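Cleaning and Inspecting a Sloped-Side Metal Parts Bin

By Somkiat Chaiyaporn
Filed under: Workshop storage, Maintenance

Applies to: open-top metal bins with inward-sloping sides, used for short bar stock, blocks and similar loose parts. The procedure was written for the Brunura floor-standing bin but works for most bins of the same shape. It does not cover plastic totes, wire baskets or bins with a hinged drop front.

Time needed: 40 minutes for one bin, plus drying and curing time.

What you need

Stiff nylon hand brush
Shop vacuum with a crevice tool
Wendix degreaser, diluted as stated on the container
Lint-free rags
Flat file, medium cut
Abrasive paper, 400 grit
Straightedge long enough to span the floor of the bin
Flashlight
Paint marker
Boonchu metal primer and topcoat
Cut-resistant gloves and safety glasses

Before you start

Take the bin out of use and tag it. If it sits next to powered equipment, isolate that equipment following your site rules before you reach over the rim. Wear gloves for every step, including the first look. A worn rim can carry a burr that is hard to see and cuts skin easily.

Step 1. Empty the bin

Remove the parts by hand, one at a time. Do not tip the bin to empty it. Bars and blocks sliding down a slope scratch the paint, and the corners of square stock dent the opposite wall.

Sort parts into separate trays by color or part number as they come out. Bars go in one tray, blocks in another. Check each part for paint transfer. Red or green marks on the bin wall usually match a bare edge on a part, and the part may need to be set aside for touch-up.

Look closely at parts lying flat against the foot of a wall. A thin bar parked in the corner where slope meets floor is easy to miss under poor light, and chips collect behind it.

Step 2. Dry clean

Vacuum the floor first, then the corners, then the slopes. Working floor first keeps the brush from pushing grit up the walls. Use the crevice tool on the seams. If the floor has holes, vacuum over each one and check from below that it is open. Do not poke a blocked hole from above with a screwdriver; the blade raises a lip on the underside. Use a wooden dowel.

Brush the slopes from the rim down and vacuum again.

Step 3. Degrease

Apply Wendix with a rag. Do not spray it directly into the bin, as it pools in the seams. Leave it for 15 minutes, wipe it off, then wipe again with clean water. Dry the seams with a twisted corner of a rag. Water left in a seam overnight will stain bare metal.

Step 4. Inspect the walls

Hold the flashlight nearly parallel to the surface so that scratches throw a shadow. Check each wall separately, beginning with the one opposite the side from which the bin is loaded or picked. That wall normally takes the most contact. Uneven wear between walls is common, and one good wall says little about the other three.
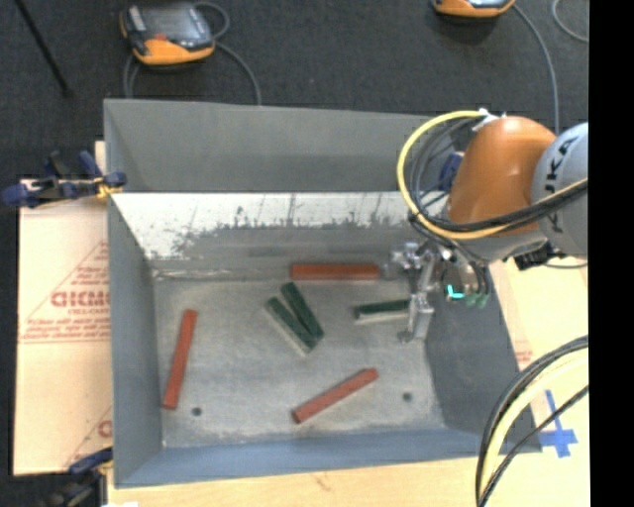
Worn inner wall on the far side: pale metal across the top, ragged dark scrapes beneath. Red bars and green blocks on the floor.

Grade each wall as follows.

Grade A. Dull or lightly scuffed, no bare metal. Clean only.
Grade B. Bare metal in patches, smooth to a gloved finger. Prime and paint.
Grade C. Bare metal with raised edges, grooves that catch a rag, or flaking at the boundary between paint and metal. File, sand, prime and paint.
Grade D. Cracked seam, hole not in the original drawing, or a dent that traps parts. Remove from service.

Grade by feel as well as by eye. Polished metal looks alarming under a bright light and is often a plain B. Dark streaks can be either scratches or rubbed-in residue. Wipe a streak once more with degreaser before deciding – if it fades, it was residue.

Step 5. Inspect the floor

Scuffing on the floor is normal and needs no repair. Lay the straightedge across the floor in both directions and along both diagonals. Mark any gap with the paint marker. A shallow dish in the middle makes parts gather there and nest against each other, particularly short blocks of the same size, which then have to be pulled apart before they can be lifted. If the dish is deep enough for a loose block to rock in it, grade the floor D.

Step 6. Remove raised edges

For Grade C walls, file along the scratch and never across it. Keep the file flat to the wall and use light strokes. Stop when the rag no longer catches. Follow with 400 grit paper over the filed area and a hand's width beyond it. Vacuum the dust and wipe with a dry rag.

Do the rim last. Break the edge lightly on the inside only.

Step 7. Prime and paint

Mask the rim and any holes. Apply one coat of Boonchu primer, thin, and let it cure for the time printed on the can. Apply two thin topcoats. Thick paint on a slope sags toward the floor and leaves a ridge that stops small parts from sliding down.

Use a matte gray. Gloss paint reflects overhead lights and makes dark green or dark gray parts harder to pick out against the wall. A pale floor would show parts better still, but it looks dirty within a shift.

Step 8. Reload

Return the parts in layers by hand. Keep the first layer clear of the walls. Mixed loads are acceptable if the parts are of similar length; long bars dropped over short blocks form bridges and leave empty space underneath.

Record the grade of each wall and the floor on the bin card, with the month only. Bins graded in October can be compared directly with the previous October.

Inspection interval

Inspect after every 1,000 loads for light stock. Halve that for square bar with unbroken edges. Any bin that has been dropped or struck gets a full inspection before it is refilled.

Notes on liners

A Kurura rubber liner can be fitted to Grade B walls in place of paint. Clean and degrease as above, and skip Step 7. Cut the liner short of the floor seam so that chips do not lodge behind it. Liners are not suitable for oily parts – the adhesive lifts at the lower edge.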